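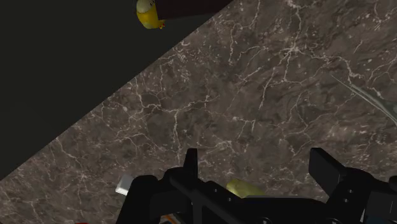

Ticket 933 - dishwasher trips kitchen electrics partway through long wash
Status: Open, waiting on part
Site: Hindness, ground floor staff kitchen
Raised by: Ulla Viklund
Assigned: Bheki Gumede
Priority: was low, now normal

Reported problem
Dishwasher knocks the power off in the kitchen. Always the long programme, never the quick one. Fridge goes off with it, so milk went over twice before anyone twigged. Resetting the switch at the board brings it all back until next time. Machine is the Wimow that came with the refit. Warranty ran out in August, I checked.

Log

9 January 2024, BG
First visit. Board is in the cupboard by the back stairs, had to shift a lot of folding chairs to get at it. Kitchen sockets and dishwasher all hang off the one trip switch, labelled KITCH in biro. Kettle, toaster, microwave, fridge, the lot.
Unplugged dishwasher, ran everything else together for a good while. Held fine. Plugged it back in, quick wash, fine. Long wash, went off 66 minutes in, during the drying bit.
So not overload as such, the kettle wasnt even on.

Second entry, BG
Asked Ulla to keep the machine on quick wash only and put a note on the door. Note has gone missing already, Rodrigo says he never saw one. New note, more tape.

Ulla Viklund
Quick wash doesnt get the mugs clean. People are now hand washing and leaving it all on the side. Can we have a rough idea of when? Also is it safe to use at all, I've had two people ask me.

Reply, BG
Safe to use on quick. The switch going off is the protection doing what it should. Please don't let anyone hold it in or tape it up (there is a bit of old tape on it, not mine). If you get any tingle off the door or the taps, off at the wall and ring me straight away.

Third entry, BG
Back with the meter. Pulled machine out. Plug and flex look ok, no scorching. Socket behind it ok, one loose screw on the faceplate, nipped up. Tray underneath was damp at the back left corner, wiped it dry and left a sheet of kitchen roll in there.
Tested the heater element cold, reading is poor to earth. Not a dead short but well under what I'd want. Would fit with it only going once it's properly hot.
Also found the hose clip on the inlet is the cheap sort and weeping a bit. Swapped it. Don't think that's the fault but didn't like it.

Rodrigo Campos
Might be nothing but it also went off on the evening we had the hall group in and the machine was not running?? Someone had both the urn and the big toaster on.

Reply, BG
Not nothing, thanks. Which switch went though? If it was the narrow one with the test button thats a leak to earth, same as the dishwasher. If it was the one next to it, that's just too much plugged in at once. Urn and toaster together would do it.

Rodrigo Campos
The one next to it. Pretty sure. It didn't have a button.

Reply, BG
Ok so two seperate things. Urn and toaster = overload, move the urn to the hall socket. Dishwasher = element. Keeping both on this ticket so it doesn't get lost.

Fourth entry, BG
Kitchen roll in the tray still dry after several quick washes. Good. So the damp was the hose clip.
Rang Polside for an element. They want the number off the plate inside the door, which is half rubbed away. Read it as ending 300. Eusebio Bustamante at Polside says there's no such part for that machine, could it be 900? Went back with a torch. It's 900.

Fifth entry, BG
Element on order. New door seal as well, as the old one has gone hard along the bottom and I'm not pulling the thing out twice.
Rüdiger Nolte asked whether to just replace the whole machine. Not yet. If the new element reads ok and it still trips, then yes probably, control board costs more than it's worth. Jayawardena quoted for a like for like swap, quote is in the shared folder, valid till the end of the month.

For whoever picks this up if I'm off:

1. Off at the wall, then the switch at the board too. Tell Ulla first so the fridge can be seen to.

2. Water off at the valve under the sink. Stiff, quarter turn, don't force it past that. Have a bowl ready.

3. Clear the worktop before sliding the machine out, it catches the underside lip and shakes anything on top.
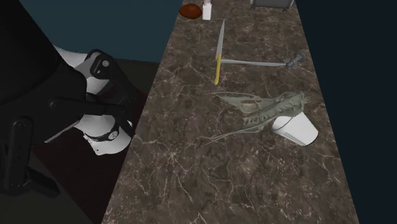
4. Element out from underneath, two wires and an earth. Take note of which goes where. Earth tag was a bit loose last time, clean it up before it goes back.

5. Fit new one, test to earth BEFORE the base panel goes back on. Write the reading in here please.

6. Long wash, all the way through, stay with it. Check the tray for damp after.

Ulla Viklund
Thanks. Fridge is now on an extension from the corridor, is that alright for the time being?

Reply, BG
Fine for a few days, keep the lead along the wall and not across the doorway. Will put it back when I do the element.

Next update when part lands.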